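About Jedard 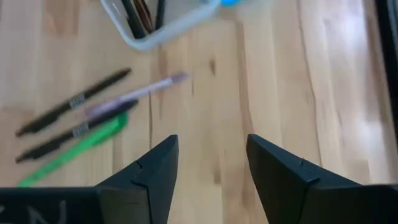
Photo: Jedard

Jedard is an independent distributor of animated films and series. We buy the rights to titles made outside the English-speaking market, prepare English versions of them, and release them in cinemas, on disc and through streaming partners. Most of our catalogue is Japanese. The rest comes from China, Korea, Kenya and a few European studios.

The company was set up by Zhenhua Jia and Nyokabi Kioko, who met while working in the subtitling department of a post-production house in Bristol. Zhenhua was a translator and timer. Nyokabi ran the delivery schedule. They had both seen good series passed over by larger buyers for being too short, too old or too hard to place, and they left to start a label for them. The first release was a two-disc set of short films with a pressing of 1000 copies. It sold out before the second pressing had been agreed, and we have been a little more careful with our print runs ever since.

What we release

Our catalogue is split across 3 labels.

Jedard is the main label and carries new series and feature films. These usually have a streaming window first and a disc release later in the year.

Gedar is for older work: television series from the 1970s to the 1990s, video originals and films that have been out of print. Where the original elements survive we pay for a new scan. Where they don't, we use the best tape master we can find and say so on the back of the box. Gedar titles come with a booklet.

Cetell is our children's label. Everything on it is dubbed as well as subtitled, and the discs have a simple menu that plays the first episode if left alone.

The full catalogue now stands at 2795 episodes, counting features as one each. A list of titles with territory and format is kept on the Catalogue page. Some licences do run out, and when that happens we put a notice on the title's page with the last date for orders.

Subtitles and dubbing

All our subtitles are written in-house or by freelance translators we work with regularly, and they are credited by name at the end of each episode. A script is translated, edited by a second person who reads the source language, timed, and then watched from start to finish by somebody who hasn't seen it before. Songs and on-screen signs are translated too. On Japanese titles we keep honorifics in the subtitles if the story depends on them and drop them in the dub.

English dubs are recorded at Hughes, a studio ten minutes' walk from our office. We cast from open auditions twice a year, in spring and in November. Details go up on the Auditions page a month beforehand and we do not charge a fee. Please don't send showreels outside those periods, as we aren't able to keep them on file.

Cinema releases

We release up to 5 films a year in cinemas in the UK and Ireland. Most play for a single week, with both subtitled and dubbed screenings. Independent cinemas, film societies and university anime clubs can book any title from the theatrical list, including ones that finished their main run some time ago. We supply DCP, or Blu-ray for smaller venues. There is a reduced rate for societies that don't charge for entry.

Conventions

You will find us at several conventions during the year, usually with a stall in the dealers' hall and often a panel as well. New licences are announced at the panel first and go on the website the same evening. We do sell discs at the stall, including slightly dented boxes at a lower price, but stock is limited and we can't hold items back.

If you run a convention and would like to show something from our catalogue in a video room, ask us at least eight weeks ahead. Permission is normally free for one or two episodes of a series. Features need approval from the rights holder, and that can take longer.

The people

Zhenhua Jia is head of acquisitions and still edits some of the Chinese and Japanese scripts. Nyokabi Kioko is managing director and looks after contracts, cinema bookings and our work with studios in Nairobi. The rest of the team covers subtitling, disc authoring, design, marketing and customer orders.

Getting in touch

Questions about an order should go through the form on the Help page, with your order number. Faulty discs are replaced free of charge, and you only need to return the disc, not the box. Press can request screeners and artwork through the Press page. Studios and rights holders should write to the acquisitions team with a synopsis, running time and a link to at least one full episode. The office is open from 9.30am to 5.30pm on working days.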